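Hilum gift card stacking at Trullen — does it still work?
Deals & Coupons > Store Questions
12 replies, 771 views

zapata_t
Hello all. In July I bought a rain jacket at Trullen with the 20% coupon and also two Hilum gift cards, and the register accepted everything. Yesterday I tried the same for my son's boots and the cashier told me only one gift card per order. Did the policy change, or did I meet a strict cashier? I have 400 dollars on these cards, so it is important for me to know.
Trinidad Zapata

couponmoth
It's been one card per order online for ages. In store it depends who you get.

grayheron
Not true, I used three cards in the Tesside store last month. The system allows it. Ask for the manager.

couponmoth
You used three cards on full price stuff. With a coupon it locks to one. Try it and see.

grayheron
I had the coupon for socks on the same receipt, so no.

YvonneG
You may both be right. The coupon for one item and the coupon for the whole order are different things in their system. The one-item coupon leaves the gift cards alone. The whole-order coupon permits one card. I asked at the service desk and this was the explanation I got.
Yvonne Gosling

zapata_t
Thank you Yvonne, this makes sense. In July my coupon was only for outerwear, and now I have the one for the whole order. Can I combine the cards into one before I pay?

pennyjar88
Yes, on the Hilum site, under balance transfer. Limit is 1000 per card so you're fine. Takes a few minutes to show up.

couponmoth
I wouldn't. If they lose that one card you lose everything. Split the order in two and use the coupon on the bigger half.

grayheron
Then you pay shipping twice. Bad advice.

couponmoth
She's buying in store??

zapata_t
Please do not fight because of my boots. I made the transfer this morning and the balance was correct before noon. Then I went to the Maldonado Street store, and the coupon and the card were both accepted. The cashier did not ask anything. I will keep the old cards in a drawer until the return period is over, in case a refund goes back to them — I read that this can happen. If somebody knows how Trullen makes refunds for transferred balances, please write it here.

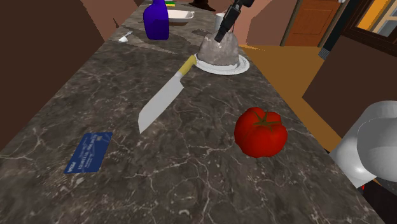
I also still have a coupon for socks, which I will not use. It is for in store only, and if somebody wants the code, send me a message.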